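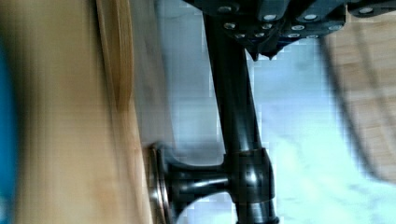

第七十四次

菲莉帕·埃斯特维斯把曲线图放到最大，几乎把脸贴到屏幕上。

“你看这里，”她说，“它犹豫了！”

埃迪瓦尔多·佩肖托端着凉掉的咖啡凑过来。曲线在快碰到木头的地方变平了一小段，然后才继续往下走。换作去年十二月的米西亚，这里会是一道直上直下的尖峰，跟着就是急停。

米西亚是他们给这套控制程序起的名字。想法其实很朴素：手臂不光要学会动作，还要学会估计自己有多拿不准。拿不准的时候就放慢，放慢了就能多看几眼，看清了再走。菲莉帕把这叫“带疑心的模仿”，论文标题里当然不能这么写，可她在走廊里逢人就这么讲，讲得手舞足蹈。

“训练用了多少段示范？”埃迪瓦尔多问。

“两千八百八十四段。比皮涅罗那套少得多！”

他把咖啡放下，又把录像倒回去，一帧一帧地看。腕上那只相机晃得厉害，木纹都糊成了竖条，程序给出的疑心值也跟着往上爬。画面越糊，它越小心。这条规律他们从来没有写进代码里，是它自己从示范里学来的。想到这里他后颈一阵发麻，像小时候第一次听见收音机里传出外国话。

“再看厨房台面那一组，”菲莉帕已经站起来了，“那才叫难呢，东西多，瓷砖花，不锈钢还反光。我原以为疑心值会一路顶到头，结果你猜怎么着？” 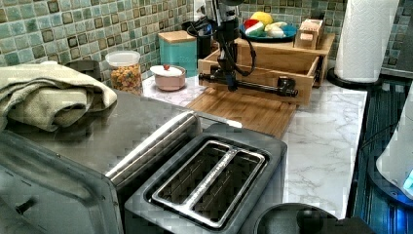 她没等他猜，自己先笑出了声。疑心值只在靠近托盘和砧板时抬了抬头，别的地方都很安静。那只装着柠檬和西瓜片的盘子，那块搭着的绿毛巾，它一概不去操心。它好像知道哪些乱跟自己有关，哪些乱可以由着它们去。

“我妈收拾了一辈子厨房，也是这个本事。”埃迪瓦尔多说。

七十四次试验，成功的超过七十次。菲莉帕把数字抄在白板上，又在旁边画了一只歪歪扭扭的猫，因为她觉得米西亚应该是只猫，伸爪子之前总要先停一停。

“剩下的那几次呢？”他问。

“剩下的最有意思。”她拧开另一支笔，“把门关上，坐下，我从头讲给你听。”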